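Si-eun Hwang refinishes tables for a living, most of them kitchen tables and most of them older than she is. Her shop is on Karras Street in Grinville, two rooms behind a tire place, and when I came by at nine in the morning she was already scraping glue.

She started in 2000 with one chair from her aunt. "I ruined it," she said. "I put stain over old wax and it never dried right. I still have it at home."

A full strip and refinish on a six-foot table now runs $145 for the top alone, more with the legs. She says people are often surprised by what the work is. "They think it's the finish. The finish is one afternoon. It's the sanding and waiting that you pay for."

I asked about butcher block, which many readers have written in about. She likes it, with conditions. "It moves. In May it's one width and in January it's another. If somebody screwed it down tight to a metal base, it'll crack, and then they call me." She cuts the screw holes a little long so the top can shift.

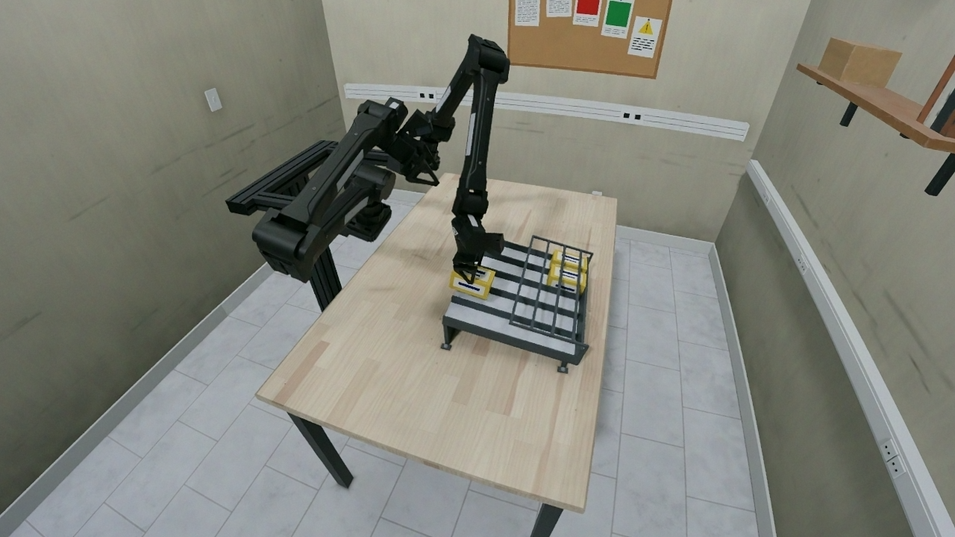 Mineral oil is a waste of time on a work surface, according to Bernard, and hardwax oil is the only thing worth the money. Hwang has heard this before and doesn't fully agree. "Oil is fine if you keep doing it. People don't keep doing it – that's the trouble with it."

Her own routine is simple. She sands at 80 grit, then 120, then stops at 150. She wipes the top with a damp rag, lets it dry overnight, and knocks down the raised grain by hand. Then two thin coats, a day apart.

She turned down 200 jobs last year, mostly veneer. "You get one pass with veneer. I don't like working that way."

Before I left she showed me a drop-leaf from Laleo with a burn the size of a saucer. She hadn't decided whether to take it out. The owner wanted it gone and the owner's mother wanted it kept.

Comments

mapleridge: What brand of hardwax does she use? I paid $75 for a can and it went gummy.

Dot P.: She did our table. Still looks good.

tfinn: Slotted holes, yes. Learned that one the hard way.

Contact us | Copyright Grinville Home Pages | Back to top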